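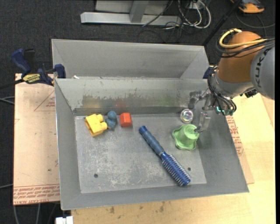
Keep One Bin for the Things That Don't Belong Anywhere

Most advice about household clutter says every object should have a home. I followed that advice for a long time and I think it is wrong, at least for a house with children in it. A small share of what we own will never have a home, and the sensible thing is to give all of it one container and leave it alone.

A toy block, a little blue figure, a round hairbrush, a clear ball and a light green cup-shaped thing with a wavy rim have nothing to do with each other. The block goes with other blocks, if you can find them. The hairbrush goes in the bathroom. The ball goes wherever balls go, and in most homes that means under the couch. Sorting a handful like that properly takes a trip to several rooms, and at nine at night few people will make the trip. So the things sit on the table, or on the stairs, and they are moved from one surface to another for weeks.

A bin ends that. You pick the things up once and put them in one place. They are still unsorted, but they are off the table, and anyone looking for them has one spot to check.

My neighbor Violeta Núñez disagrees with me. She has a labeled drawer system from Hekel with 17 compartments, and she says a mixed bin only puts the work off. She is right that it puts the work off. I don't see the harm in it. A good deal of the work goes away if you wait. The child stops caring about the yellow block. Somebody needs the brush and takes it back to the bathroom without being told. When I finally go through a bin, a lot of it has taken care of itself, and what is left is usually quick to decide on.

I do think the kind of bin matters. I have tried fabric cubes, and they fold in on themselves and hide small things in the seams. Lidded boxes are worse. Once a lid goes on, a box turns into storage, and then it goes to the basement and is forgotten. Mine from Wurwood spent two years down there with a pair of good scissors inside.

What works is open metal with sloping sides and a flat floor. You can see everything from above. The slope lets you reach into the corners without scraping your knuckles. A hard floor also makes noise when you drop something in, and I count that as useful with small children, who like the noise and will put things away to hear it.

Metal gets ugly. The floor scratches and the walls stain, and the shine wears away in patches. I would not replace a bin over any of that. A scuffed bin is easier to live with than a nice one. Tsehay Fikre, who helped me clear out my mother's house last November, pointed out that the good baskets there were all empty and the battered ones were full. People had been careful with the good ones. They had thrown things into the others, and so the others got used.

Holes in the floor are fine too, as long as they are small. Beads will find them. Blocks and brushes won't.

There are a few rules I would keep. Nothing wet goes in, and nothing sharp. Nothing that belongs to a set you still use goes in for longer than a week, or you will be short a piece on the day you want it. I also don't put paper in. Paper lies flat and covers the small things, and then you are digging.

The last rule is size. The bin should be big enough for a hairbrush to lie down in and no deeper than your forearm. Once you have to dig, you have built a junk drawer, and people stop looking in it. If it fills up, go through it. Don't buy another one to take the overflow. I can see a case for two if one is for the kids' things and the other is for yours, but that only holds if both can be seen into from where you stand.

Violeta sent me the page for the next size up of her drawers, which costs 180 dollars. I read it and I understand the appeal. Her house looks better than mine in the evening. She also spends part of every evening on it, and she likes doing it, so the system suits her. People who don't like sorting should stop buying things that require them to sort. A plain open bin costs very little, and it can go on the table or on a shelf at hip height, wherever the loose things already pile up.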